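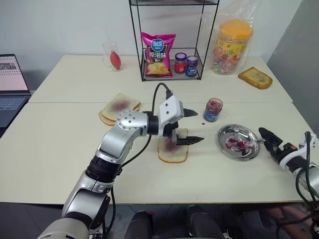

Big table, side room, seam running across the top.

May, notebook 5, Ursina's pages

Glue trials for the Sovard book repairs, continued. Wheat paste batch made up at 8.40, strained twice, still lumpy. Left it to stand and strained again after coffee. Better.

Test strips on the Irex paper: first set cockled badly along the short edge. I had the grain the wrong way on two of them, my mistake, so those don't count. Second set flat after pressing. Weight of dry paste used so far 323 g, which leaves 369 g in the tin. Thaddäus Lanz to order more before we start on the ledgers.

Volume 3391 came out of the press at 2. Spine lining has held but the lower joint is stiff and the board won't open past upright. I think the paste went on too thick there. Will lift it with a damp poultice tomorrow and redo with the thinner mix. Don't use the Trutotus brush for this, it sheds.

The Ó Gríofa map needs a flat surface with no join under it. Use the glass sheet from the plan chest, blotter on top.

Methyl cellulose, 5 per cent: too slippery for the leather, fine for tears in the endpapers. Strips are in the blue folder, labelled on the back in pencil.

To do: cut more blotter, sharpen the paring knife, ask Thaddäus where the small weights went.

U. Ammann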